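Visit to the Purkier training hall, Hindalberg
Sep 21, 2026

How we came there

Our evening class in automation was invited to the open day at Purkier. From the station it is a short walk, but the sign at the gate is small and we passed it two times. Coffee was ready at the entrance, and each visitor got a badge.

What they make

Purkier does not build robots. It collects examples, and other companies use them to teach their machines. A person guides the arm through a task from start to end, and the computer saves the movements together with the camera pictures. One such run is called an episode. They started in February with the kitchen tasks and have now 2,000 episodes of these. Our guide told us that 276 were thrown away after checking, mostly for the reason that the operator stopped in the middle to think.

I asked if it is boring work. The guide laughed and said the first week is the hardest for the neck.

At the tables

We were divided in two groups, and mine went first to the dish table. The task there is called Ellery, I did not learn why. Bowls of several colours are used, some on the table and some on a small raised shelf, and the starting places are changed between episodes so that the system does not learn only one position.

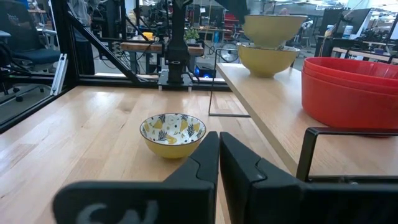

The view from the wrist is the one I liked most. With the lemon bowl just ahead of the two black fingers, I understood how little room the operator has for a mistake.

Trying it ourselves

Each of us could do one episode. Mine took 81 seconds, and the guide marked it as "slow but usable". The other group was at the Ganov table, where cloths are folded, and they came back less happy.

Practical

Entry is free, but you must write to them before. Wear closed shoes. The bus back goes only once an hour.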